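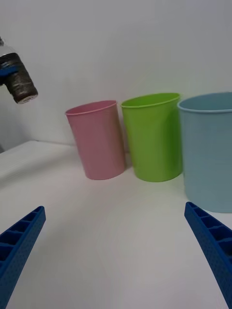 Evaristo Salinas wants it on record that the planner should refuse a goal when the wrist camera and the fixed camera disagree. Fine by me, it's in!

Home | Notes | Builds | Minutes

Planning software sync, Wednesday, October 15, 2025
Taking notes: me (Veronica Nistor), so blame me for typos.

We started with Jindora, our grasp planner. The new build replans every 600 ms, and I think that's too eager. Evaristo likes it. We left it alone until the logs from Bălan are in (they owe us 2,000 runs, still waiting).

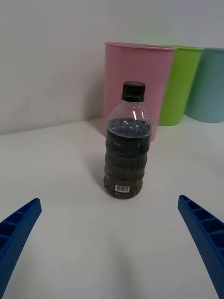 Next up was perception. Clear plastic with something dark inside keeps giving us two masks, one for the neck and one for the liquid, and then the grasp height jumps between them. I'd merge them in the tracker. Evaristo would fix it in the segmenter, and we went back and forth on that for a good while before he gave in.
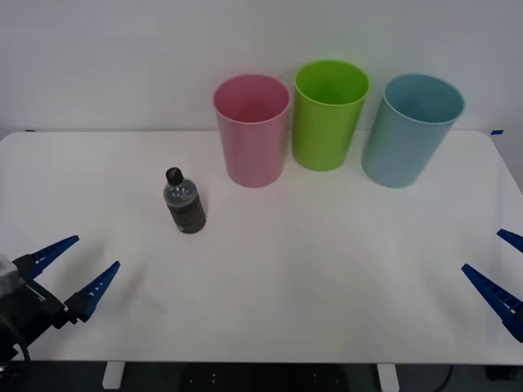 Two-arm scheduling got squeezed as usual. Idetero still locks the whole table when either arm moves, and I want it to lock zones. The config would grow by 6 fields, which I can live with.

To do:
Veronica: mask merge, branch by Friday
Evaristo: camera disagreement check, plus a timeout of 30 seconds
Both: read the Plavcombe API draft before we meet again

3 comments | 2 shares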